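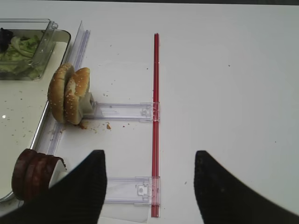 Clear rail and side arms clipped to the red rod, with two sesame bun halves on edge.

Zilura Burger Table Divider Set

Burger night has a border problem. The buns drift into the tomato, the tomato leaks toward the patties, and by the third plate everything tastes of whatever was cut first. The Zilura set puts a fence between them.

You get clear plastic rails and arms that clip to red rods. Lay them out on the table, put your tray in the middle and give each ingredient its own yard. The clear parts let you see what's on the other side, so you can keep an eye on the patties while you deal with the lettuce. The rods are red because our designer, Ghazal Sadeghi, kept losing the clear ones on a white table. She has never admitted how many.

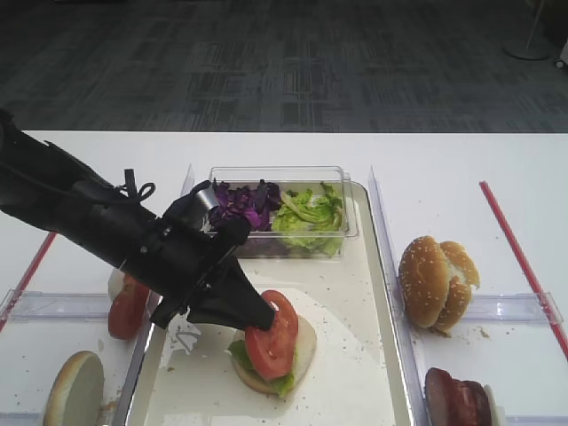 Tomato and lettuce on the bottom bun, with shredded purple cabbage and chopped lettuce in the two-part container.

Setting it up

Start with the rods flat on the table and press the arms on until the clips click. The long rails go along the sides of the tray. Buns outside, building inside - that's how we do it in the Mundthorpe test kitchen, though left-handed people tend to have their own ideas and should be allowed to have them.

Put a sheet of paper on the tray before you build anything. It catches the crumbs and it will get crumpled. We have tried to make burgers without crumpling the paper and we don't recommend spending an afternoon on it.

The two-part container is for the things that won't stay put, shredded cabbage above all. Whole buns, patties and tomato slices can sit straight on a clean table or a plate.

Cleaning

Take everything apart first. Warm water, dish soap and a soft brush for the ribbed edges of the arms, where sesame seeds go to retire. Hand wash only. Kamran Rezaei put his set through the dishwasher in December and now owns a very interesting curved rail.

In the box

Clear rails, 11 inches
Clear side arms, 6 inches
Red rods
Clips, fitted and spare
Two-part clear container
Tray

Paper sheets are sold separately in packs of 50. Buns, patties and salad are your department.

Guarantee and spares

Guaranteed for two years against cracking in normal use. Leaning on a rail to reach the ketchup is considered normal use - we've met our customers. Spare arms and clips ship from our Tarnitz warehouse.

Goes with: Zamani serving tray, Zamani two-part container (extra)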